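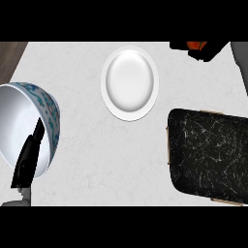
Do I have to run the table scene in the simulator before I switch on the real arms?

Run it first every time you have changed a cable, a gripper or a settings file. The simulator uses the same settings file as the arms, and a wrong sign or a wrong joint limit costs nothing there.

4. First movement with two arms

This section is for builders who have finished Section 3 and have both Grornomar arms bolted to the bench. It is the same for a build at home and for a build in the shared workshop at Wosthorpe. Where the workshop has its own rule, it is written in a note.

4.1 What you need

Both arms, with grippers mounted and the finger screws tightened
Haworth controller board, with the newest firmware from Section 2
Computer with Pellau installed
Emergency stop button, connected and tested
A plate, a bowl and a tray that you do not mind to break

The scene file in Pellau is called table_basic. It has a stone-pattern tabletop with a white plate, a bowl with painted decoration on the outside, and a black tray with a marble pattern. Your own tableware does not need to look the same.

4.2 Load the scene

1. Keep the power supply of the arms switched off. Only the computer is needed for this part.
2. Open Pellau and choose File, then Open Scene, then table_basic.
3. Choose Robot, then Load Settings, and select the file you saved in Section 3.
4. Check that the left arm in the scene answers to the left slider panel. Move the first joint a little to each side.
5. Repeat for the right arm.
6. Open and close each gripper with its slider.

Note: If the left panel moves the right arm, do not exchange the cables. Exchange the two names in the settings file and load it again. The cables are right if you followed the color table in Section 3.

Note: The default camera looks down on the table at an angle, and from there the distance between a fingertip and the inside of a bowl is difficult to judge. Change to the side camera with the C key before you lower a gripper.

4.3 Run the reach test

1. Choose Test, then Reach.
2. Set the speed to the lowest value.
3. Press Start. Each arm goes to its plate position, then to its bowl position, then home.
4. Watch the step counter at the bottom of the window. The full test ends at step 2,968.
5. When it has ended, open the log and look for lines with the word CONTACT.

A contact between a finger and the bowl is allowed in the log, if the force stays under the limit you have set. A contact between one arm and the other arm is not allowed. In that case increase the value arm_spacing in the settings file and repeat the test from step 1.

If the counter stops before the end, one joint has reached its limit. The log gives the joint number. On most builds it is joint 2, and the reason is a zero position taken with the arm leaning forward. Go back to Section 3 and take the zero position again.

4.4 Prepare the real bench

CAUTION: From here the arms can move with force. Keep hands, hair and loose sleeves away from the bench when the power is on. Keep one hand near the emergency stop.

1. Remove tools, screws and cups from the bench.
2. Measure 400 mm between the base plates, from inner edge to inner edge. Correct if necessary and tighten the bolts.
3. Place the plate in the middle, the bowl on the side of the left arm and the tray on the side of the right arm.
4. Lead the cables behind the bases. A cable in front of a base will be pulled by the first movement.
5. Switch on the power supply. The Haworth board must show a steady green light. If it blinks, switch off and see the table of light codes in Section 7.
6. Press the emergency stop once. The arms must become soft. Support the upper links with your hand while you do this, for they will sink.
7. Release the stop and send both arms home.

Note: In the Wosthorpe workshop the power to the robot bench is switched off at 10 p.m. Do not start a test shortly before. The arms fall when the power goes, and the fingers are the part that breaks.

4.5 Run the reach test on the real arms

1. In Pellau, change the target from Simulation to Hardware.
2. Take the bowl away for the first run. Leave the plate and the tray.
3. Press Start and let the test run until the end.
4. Put the bowl back and run the test again, still at the lowest speed.
5. Compare the two logs with the log from 4.3. The joint angles should agree within the tolerance printed on the first line of the log.

CAUTION: Do not catch an object that slips from the bench during a test. Press the emergency stop first.

If a fingertip touches the rim of the bowl in hardware but stays free of it in the simulator, your bowl is probably higher than the one in the scene. Measure it and write the height under bowl_height. Save the settings file with a new name, so that the old one stays available, and continue with Section 5, Gripper force.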